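Hartley council puts its name on a desk policy, minus the desks
Oct 27, 2022
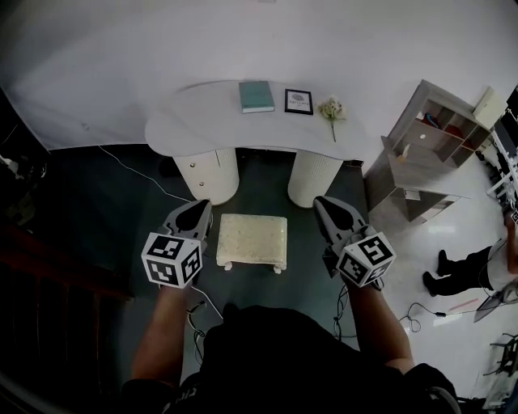

Staff at the Hartley shire offices will no longer have a desk to call their own, after councillors voted last night to bring in shared seating across both floors of the Dulondale Street building.

The change will cost $2,923 in its first year, most of it for a booking program called Notier, which lets workers reserve a seat up to 16 days ahead. Anyone who forgets to book can use the lunch room, provided it isn't lunch.

Lorraine Dunmore, who has run the rates counter through four mayors, told the meeting she had sat in the same spot long enough to know which floorboard to avoid.

"I'm happy to move," she said. "I'd just like to know where the stapler's going."

The stapler was taken on notice.

A report to council found that desks in the building sat vacant for much of the week, with staff working from home, out on site or on leave. It did not say how many were in meetings about desks. The report ran to 753 pages, counting attachments, and recommended that the office use less paper.

Personal items will have to be packed away at the end of each day. Family photos and pot plants are allowed during working hours, and mugs are to be dealt with under a separate policy, due in draft before Christmas.

Zakance, the firm hired to manage the move, has offered a training session on how to adjust a chair. It was fully booked by mid-morning, though a spokesman conceded the booking program had also let people reserve the photocopier.

The mayor's office is exempt.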